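Grurnamthorpe, the big sort-out
Gallery / Home / Kusum Semwal
Posted Apr 15, 2022

Quick one tonight, tea's on the stove and I've still got half the linen on the couch. A few of you asked how the autumn sort-out went up at Grurnamthorpe, so notes and a picture before I forget which pile was which.

For anyone new: Grurnamthorpe is the house, Astdale is the town, and yes the name was already on the gate when we got here. Cold house. Lovely in October, bloody freezing from now on. So every year the summer things go up into the roof and the heavy stuff comes down, and every year I swear I'll label the boxes. Didn't label the boxes.

Su came over to help. She brought bread and her own coathangers, which tells you what she thinks of mine.

THE HALL CUPBOARD
Started here becuase it was closest. Coats out, coats brushed, coats back. Found the good torch. Found the other torch. One glove, navy, left hand, if it's yours let me know. The shelf at the top still bows in the middle and I'm still not fixing it this year.

Also in there: a bag of bags. Kept the canvas ones, rest went to the op shop box.

THE LINEN
Flannelette sheets down, cotton ones up. Su folds fitted sheets properly, with the corners tucked into each other, and showed me again. Got it right once. After that I went back to rolling them into a sausage and they fit on the shelf just fine.

Pillowcases: too many, none matching. The yellow set has had it. Cut up for rags, now under the laundry sink with the floor polish.

Towels I left alone. Ran out of puff.

THE WOOLLENS
Main job really. Everything out on the bed first, then three goes at deciding. Wear it, mend it, hand it on. The mend pile was the biggest as usual. Elbows mostly, and a cuff the moths got to on the green cardigan. Lavender bags from last year have no smell left at all so new ones needed. Anyone local with a bush to spare?

Washed what needed it in the trough with wool wash, cold water, rolled each one in a towel and stood on it. Not elegant. Then flat on the spare room floor with the door shut to keep the dog out, a couple of days, turning them when I remembered.

Gamine is what Su calls her little mending business, by the way, not a cat. She does darning and hems from her front room and she's taking the green cardigan home with her. Visible mend, mustard thread, my choice, don't blame her if it looks odd. She's full up till the end of the month but put your name down if you've got something waiting.

THINGS ON THE LOW SHELF
This part took longest. Thinking about getting proper built-ins for that side of the room, had a bloke measure up, he said $2,000 before paint. So no. Low shelf stays, we work with what we've got. I like it low anyway, you can sit on the floor and sort without getting up every five minutes.

Cleared it right back, wiped it down, put things on again in a different order. Bit of colour on top, flowers off to the side. Su moved everything. I moved it back. We met somewhere in the middle. 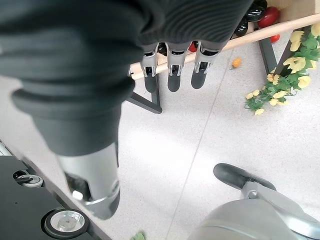 3 min read

Dark grey rib, all bunched up in front of the shelf with the pale wood rod coming across behind. Love that rod, nice bit of shine to it next to the black metal legs. Red tomato and a pair of glossy dark eggplant-looking things up on top.

The grey took me ages to deal with. Ribbed fabric never folds the way you tell it to, the ribs want to go one way and your hands want the other. What works for me: lay it out, ribs running away from you, sides in to the middle, then roll from the bottom. Don't pull. If you fold it in a square it comes out with a crease straight across the front and you'll be steaming it at seven in the morning.

And don't hang anything heavy in rib by the shoulders, it grows. Over a rod, folded in half, fine. I learnt that on a jumper that ended up a dress.

STILL TO DO
Boots. Haven't even looked at the boots.
Summer boxes up the ladder, need someone taller than me.
Labels!! Have bought labels. Have bought the pen.
Blankets from the back room want airing if we ever get a dry weekend, the forecast for Astdale is showers and then more showers.
Cedar blocks, give them a sand so they smell again.

OP SHOP BOX
Going in on the next run to town. Two summer dresses, a pile of tea towels, the floral curtains from the old bathroom (short drop, would suit a caravan), a picnic rug with a wine stain on one corner. If you want any of it sing out first and I'll leave it on the porch for you. Curtains have their hooks in a sandwich bag pinned to the hem.

Su wants her hangers back so if you borrowed the padded ones, porch is fine for those too.

Comments are open, I'll get to them when the mending pile's gone. Someone asked last time about the bread, it's just her usual loaf with seeds on, I'll pester her for the recipe and put it up seperately.

Right, something's boiling over.

Kusum

Filed under: home, woollens, mending, tidying
Older: Kitchen drawers, before and after
Newer: The boots (maybe)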